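The furniture maker that went back to the small ads

June 14, 2025

On the wall of the meeting room at Grunska's head office there is a page from a local weekly newspaper, stuck up with tape. It carries notices for a second-hand caravan, a piano teacher, a man who clears gutters and a litter of spaniels. Near the bottom of the third column are four lines of plain type: "WARDROBE, white, two doors. Never used. Comes with everything you need to build it, and a phone number if you get stuck. Grunska."

It cost less than a decent lunch for two. Between February and the end of spring, the flat-pack furniture company placed 332 notices like it in 67 local titles, and bought no television time at all.

Ozan Çınar, who runs marketing at Grunska, had been in the job for less than a year when he proposed it. The company had been spending most of its budget on a thirty-second television advert, shown mainly in the early evening, with a cheaper set of online banners running alongside. The advert featured a family moving house. It had been made by a large agency and had tested well with viewers, many of whom then credited it to one of Grunska's bigger rivals.

"We were paying to remind people that furniture exists," Çınar says. "They saw a sofa and a nice family and they thought of whoever they already thought of. I couldn't see how making another one would change that."

He asked three agencies to pitch, with no conditions except that the total had to be well under the previous year's figure. Two came back with television. The third, Garance, is a small agency with offices above a bakery, and its pitch document ran to two pages. The first page was a list of newspapers. The second was a list of things Grunska sold, written as if by someone trying to get rid of them.

The idea rested on an old habit. People who read the small ads read them closely. They go down the column line by line, even when they have no intention of buying a caravan, and they are used to deciding things from very few words. Garance's view was that a furniture notice in that column would be given more attention than a full page further forward in the same paper, which most readers turn over without stopping.

Getting the notices in was harder than writing them. Some papers had rules against businesses using the private columns, and wanted the ads moved to a trade section. Others had dropped their printed classifieds altogether and had to be struck off the list. Several had a minimum size for commercial bookings, which would have meant a box and a logo. Garance's booker rang every title herself and agreed terms with each of them, and where a paper insisted on the word "trade" at the end of the notice, it went in.

"I thought that would spoil it," Çınar says. "I was wrong. The trade ones did as well as the others, and in a few places they did better. I think readers liked being told."

The writing took most of the winter. Each notice had to fit the style of the paper it was going into, and those styles differ more than you might expect. Some titles put the item in capitals, some in bold, some not at all. Some charge by the word and some by the line. In the papers that charge by the word, the copy was cut to match what a private seller would pay for, so that "chest of drawers, white, three drawers, new, unbuilt" became the whole of the advert apart from the name and number.

Garance set itself a few rules. There were to be no jokes that depended on the reader knowing it was a campaign. Every item had to be in stock. Prices had to be the real ones. And the phone number had to be answered by a person who knew how the furniture went together.

The last of these caused the most trouble inside the company. Grunska's customer calls had been handled for years by an outside firm, Dameck, whose staff worked from a script covering deliveries, refunds and missing parts. They could order a replacement hinge but could not tell a caller which way round it went. Çınar wanted the new number to go somewhere else, and for a while it looked as though there was no money for it.

In the end Dameck offered to train a separate group of its own staff. Six of them spent a fortnight at the Grunska warehouse building wardrobes, beds, desks and shelving, then taking them apart and building them again. By the end, each had put together every product mentioned in the notices at least twice. A set of the smaller items was kept in the call room afterwards so that staff could look at the same joint the caller was looking at.

The line took 1,428 calls during the campaign. Plenty were from people wanting to buy, but a large share came from those who already owned something made by Grunska and had never finished it. One woman had been living for two years with a bookcase that had no back. A man had built a desk for his daughter with the top facing down, and wanted to know whether it was worth starting again. (He was told it was, and did.)
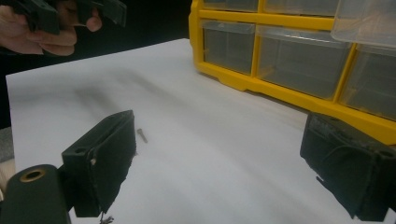 A small screw on a white surface.

Questions about fixings came up so often that the team began keeping a list of them. The list has since been passed to the people who write Grunska's instruction sheets, and two of the sheets have been redrawn. The bag that holds the fixings is also being changed, with the shorter and longer ones packed separately. None of this was in the campaign plan, and none of it appears in the sales figures that Çınar took to his board.

Those figures were good without being spectacular. Sales rose in most of the areas where the notices ran and were flat in the areas where they did not. A tracking survey by the research firm Kaneko spoke to 300 people in the towns covered by the campaign, and found that more of them could name Grunska without prompting than had been able to the year before. It also found that a fair number could repeat part of a notice, in some cases word for word, though a few of them thought they had been looking at a private sale.

That last point has drawn some criticism. Putting company advertising among private notices can be seen as passing it off as something else, and one regional publisher turned the campaign down for that reason. Çınar accepts there is an argument. He points out that the company name was in every notice and that no seller was made up. He also says that if he ran it again he would add the word "trade" everywhere from the start, whether the paper asked for it or not.

There are practical limits too. The approach takes a lot of staff time for the money spent, and Garance admits that its fee was a much bigger part of the total than it would be on a television campaign. It cannot easily be made larger. There are only so many local papers with a printed column left, and a reader who meets the same wardrobe in the same place every week will soon stop reading about it. The agency capped each title at six notices, spread across the whole period.

For the papers, the money was modest but welcome. Some editors reported that readers had written in about the ads, and one ran a letter from a man who had bought the wardrobe, taken it home and found it would not go up the stairs. Grunska sent him a narrower one. The following week he placed a small ad of his own, trying to sell the first set of handles, which he had been told to keep.

Grunska will be back on television in the autumn, though with a smaller budget than before and a different kind of advert. Garance is making it. The script has not been signed off, but the film is expected to be a single shot of someone reading a notice aloud, followed by the phone number. Dameck's six trained staff have been kept on the line, and four more are due at the warehouse next month to start on the wardrobes.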